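Lorside Storage Rooms: Frequently Asked Questions

Who can rent a room?
Anyone over 18 with a photo ID and a current address. Businesses can rent too, but we need the name of one person who will sign for the account.

How long do I have to stay?
The shortest rental is two months. After that you pay month to month and can leave with two weeks' notice in writing. Email is fine.

When can I get in?
The Stikside building is open every day from early morning until late evening. Hours are shorter in the last week of December, and we post them at the gate ahead of time.

Is the building heated?
Stikside is kept above freezing all winter. The Bodnár Street units are not heated, so don't keep paint, canned drinks or anything else there that frost can ruin.
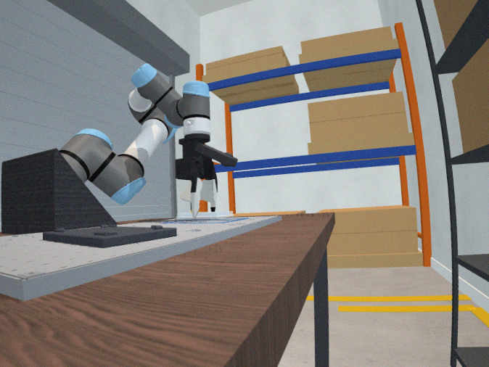
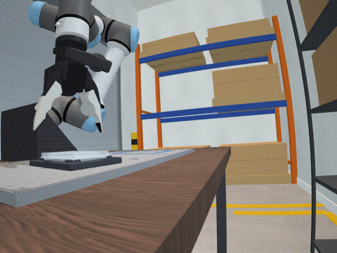
Can I put furniture in my room?
Yes, and most renters do. Take apart what comes apart, and tape the screws in a labeled bag to the piece they belong to. Wipe everything down and let it dry for a day before you bring it in. A long wooden table like the one in the first picture takes up a lot of floor, so if the legs unscrew, stand the top on its edge against a wall with a blanket under it. Cover wood with cotton sheets – plastic wrap holds moisture and can leave marks on the finish. Mattresses go in a zip cover, which we sell at the desk.

What can't I store?
Food, plants, animals, gasoline, propane, fireworks, tires without rims and anything stolen. Mowers are allowed if the tank has been drained.

Do I need insurance?
Yes. Your homeowner's or renter's policy may already cover stored goods, so call and ask. If it doesn't, you can buy a Flikent plan from us when you sign.

Can I change to a different size?
Yes, if one is free. You pay the new rate from the day you move, and there is no fee for the switch.

What if I pay late?
Rent is due on the first. You have five days before a late fee is added, and your gate code stops working once the fee is on the account. It comes back on when the balance is paid – usually within the hour.

Last updated August 15, 2024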